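Managing Accounts and Passwords for Shared Household Devices

Household Tips – Plendmont Residents' Advice Pages

Most homes now contain several devices that more than one person uses: a tablet in the kitchen, a laptop in the workshop, a television with its own app store. Each of these asks for an account, and each account asks for a password. The following tips are intended to help households keep these accounts in order without special software or paid assistance.

Begin with a written list

Before changing any setting, write down every device in the home that connects to the wireless network. Include the printer, the doorbell and any kitchen appliance that is operated from a phone. Next to each device, note the email address used to register it. Many households discover at this stage that the same appliance has been registered under two addresses, or under an address that is no longer checked. These entries should be dealt with first, as password reset messages will go to the old address.

Keep the list on paper, in the same place as warranties and service records. Do not write the passwords themselves on it. A hint that is meaningful only to the household is acceptable, provided that it does not contain any part of the password.

Choose one address for household matters

It is good practice to open a separate email address for the home and to use it for appliances, utility accounts and shared subscriptions. Personal addresses should be kept for personal accounts. When a member of the household moves out, the shared services then continue to work and no one is asked to forward messages.

To move an existing appliance to the new address:

Open the app supplied with the appliance and sign in.
Select the account or profile page, which is usually found under the settings symbol.
Choose the option to change the email address and enter the new one.
Open the confirmation message and follow the link. In many apps the link expires the same day.
Sign out on every phone and tablet, then sign in again with the new address.

Certain older appliances do not allow the address to be changed. In that case the appliance must be removed from the old account, reset, and registered again. Owners of Hurnitz ovens and dishwashers should note any saved programs before resetting, as these are stored in the account and are erased with it.

Set passwords that can be typed at the counter

A password for a shared kitchen tablet must be strong, but it must also be possible to enter it on a small screen with one hand. Four unrelated words separated by periods will meet both needs in most cases. A phrase of 18 or 19 characters is sufficient for household purposes. Avoid street names, pet names and the name printed on the mailbox.

Do not use the same password for the tablet and for the wireless network. Guests are often given the network password, and it is seldom changed afterward.

Where a device offers a short numeric code for daily use, the code may be used in addition to the full password. Select one that is not a birthday or a house number. A four-digit code has 10 thousand possible combinations, but the few that people choose most often are the first to be tried by a stranger.
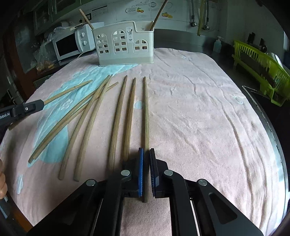

One reader wrote to object that a separate household address had only made matters worse in her home, as no one felt responsible for reading it and a renewal notice for the recipe service was missed. She now has the household messages copied to both adults and reports that this has settled the question. The suggestion is a sound one. Most mail services will forward a copy automatically, and the setting is normally found under the heading for forwarding or filters. The original message should be left in the household mailbox so that it can be found later.

Link only what needs to be linked

Many apps offer to connect to one another when they are first opened. A grocery app may ask for access to the calendar, and a recipe app may ask for the contact list. These requests can be declined, and in most cases the app will continue to work. Where a connection is useful, such as a shopping list that appears on two phones, it should be made from the settings page after the app has been in use for a short time.

Review existing connections twice a year. January is a convenient month for the first review, when many annual subscriptions fall due. Remove any connection that no member of the household recognizes. If an app stops working as a result, the connection can be restored in a few minutes.

The Arkine home hub, which is used in a number of Plendmont buildings, lists its connections on a page named Linked Services. Selecting an entry shows when it was last used. Entries that have not been used since the last review may be removed.

Prepare for a lost phone

When the household accounts depend on one phone for confirmation codes, the loss of that phone can lock everyone out. Two measures are recommended. First, add a second telephone number to each account that permits it. Second, print the backup codes that the account provides and store them in a sealed envelope with the written list. Each code can be used only once – cross it out after use, and print a new set when 2 remain.

Remove old devices properly

Before a tablet or laptop is sold, given away or recycled, sign out of every account on it and carry out a full reset. Then open each account on another device and confirm that the old one no longer appears in the list of trusted devices. Memory cards should be taken out and kept.

Users of the Ji family planner should also remove the old device from the planner itself. The planner holds up to 1000 entries, and a device that remains attached will continue to receive them.

Residents who need a printed copy of the blank device list may collect one from the front office.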